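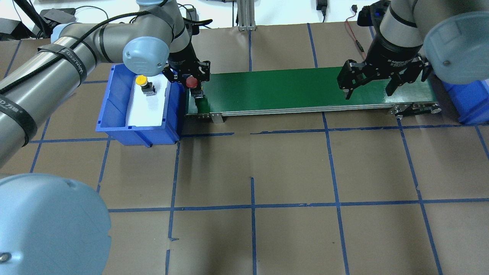

A green conveyor belt beside a taped-off work surface.

Parcel firm promises Grukemstead 1,000 jobs, again

GRUKEMSTEAD, 26th January - Parcel company Drelia says it will bring 1,000 jobs to Grukemstead when it opens a sorting depot on the old Geerts brickyard. Residents may want to see the contracts first.

The company made much the same pledge three years ago for a site in Civbridge. That depot employs nearly 100 people, many of them part time.

Drelia's new plan does not say how many of the Grukemstead jobs would be full time, what they would pay or when hiring would start. A company statement calls the figure "an ambition over the life of the site." It gives no length for that life.

The town is being asked to waive property taxes on the depot and widen the road leading to it. No cost for the road work has been published.

A petition asking for the job numbers to be written into the deal has 1,331 signatures. Drelia said it was "aware of local interest" but would not say whether it would agree.

The town council is due to vote in September.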